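Fri notebook, test kitchen, 6 February 2026

Present: L. Chornovol (writing), V. Kopecký, K. Shezi for the morning only.

Carrying on with the rice bowl line for the Tremstead shop. Menu is fixed apart from the squash bowl. Open items from last week were hold time on the grains, portion drift at the pass, and the lid problem on the 800 ml bowl.

Grain hold

Two batches of short-grain brown, same supplier lot, cooked in the tilt kettle and moved to the heated well. Batch A held plain. Batch B dressed with the rice vinegar and oil mix at transfer. Probe in the center of each pan, lid closed between pulls.

A was fine to eat at one hour and had a dry crust at the edges by two. B kept separate grains through two hours and was acceptable at two and a half, though Kgomotso marked it down for sourness. Neither pan fell under the line temperature. The texture goes long before the temperature does, so the hold card should be written on texture. I put two hours on the draft card for dressed rice and one hour for plain. Vojtěch wants ninety minutes for plain, with a stir at the halfway point. Not tested, so not on the card.

Barley still to do. Farro dropped, cost.

Portioning

Target is 164 g of cooked grain per bowl. With the round scoop we ran high on nearly every bowl. The operator heaps it and levels against the pan wall, which packs it. Changed to the flat-sided spoodle and the weights came down close to target, with one bad pull after the pan got low. Packing gets worse in the last third of the pan. Suggest swapping pans at one third and combining the remainder off the line.

Protein portions were not weighed today. The chicken came in cut too large and Vojtěch sent it back through the dicer, so any number would be useless.
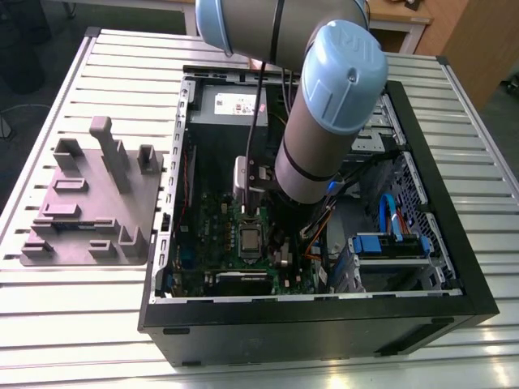
UR arm, gripper over the CPU, tower case on its side.

Lids, 800 ml bowl

The lid pops on one side when the bowl is stacked hot. Tried the Kravets fiber lid and the clear one from Bostdale on the same bowls. The Kravets lid seats properly but softens with steam and sags onto the food after ten minutes. The clear lid stays rigid and lifts at the tab. Pressing twice around the rim fixes it most of the time, but I do not trust that at peak.

Vented version of the clear lid is on order. Until it arrives, no hot stacking, one bowl per shelf position. That costs us rack space and Tymofii will object, as he has already planned the pickup shelf for two high.

Line timing

Ran the mock service with two on the line and tickets fed from the printer. Target is 55 seconds from ticket to lid for a standard bowl. Standard bowls made it without trouble. Anything with the squash did not, and the delay is all in the garnish: three separate toppings from three inserts, two of them on the far side of the pickles. Moved the seeds next to the greens and combined the crispy onion and chili into one mix. Better. Second run was cut short when the printer ran out of paper, so treat the squash timing as unfinished.

One note on ticket layout. Modifiers print under the side order, and both of us missed "no dressing" at least once. Wurkix can move the field, according to Stepan, but only with the next menu push. Asked him to get it into that one. If it slips, the workaround is to print modifiers in red and retrain when it changes.

Squash bowl

Roast at the higher setting gives good color but the pieces collapse in the well. Lower setting with a longer roast holds shape and looks pale. Tried a finish under the broiler after the low roast: color good, shape good, adds a step that the Tremstead shop has no equipment for. Next attempt is larger dice at the higher setting, skin on. Ordered 8 kg for Monday.

The miso dressing splits if it is made the day before. Shaking brings it back for a few minutes. Will try it with a little more mustard before touching the oil.

To do
Barley hold, plain and dressed.
Plain rice at ninety minutes with stir.
Reweigh chicken once the cut is right.
Repeat squash timing, full run, spare paper roll at the printer.
Vented lid test when the box comes in.
Hold card draft to Kgomotso for comments.
Ask Tymofii for the shelf drawing with actual clearances.

Tremstead opening is still down for July. The well inserts need to be ordered before the layout is signed off, and the garnish move above changes two of the sizes. L.C.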